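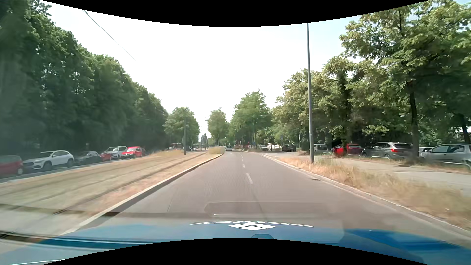
What we do at Festirwood

Festirwood is a small research lab with one blue car, one long-running question and more spreadsheets than either deserves. The question: how much of driving can a machine learn by watching people do it, and how can you tell when it has learned the wrong thing?

Most of our driving is dull on purpose. A straight road with tram tracks down the grass on one side and parked cars on both is where a driving model gets comfortable, and a comfortable model picks up bad habits. One of ours learned to follow the kerb instead of the lane. It looked like a very good driver until the kerb went off toward a side street and the model politely went with it.

The Clesent method

Our answer is called Clesent, a name chosen late in the day and now printed on too many mugs to change. We take a recorded drive, hide one thing the model might be leaning on (a lane line, a kerb, the car ahead) and ask it to steer again. If the steering falls apart, we know what it was leaning on, and we train it on more drives where that clue is missing or misleading.

On our test set of 3,000 short clips, Clesent cut bad lane choices at junctions by 45 percent. It did nothing useful for roundabouts. We published that part too, in the same size type.

Where we are

Our office is in Bornau, above a shop that sells bathroom tile. We have 4 desks by the window, and competition for them is the closest we come to office politics. The Havlíček workshop across the yard looks after the car and has strong views on our cable work.

Visitors are welcome on the first Saturday in April. The room holds 50, and the coffee holds fewer.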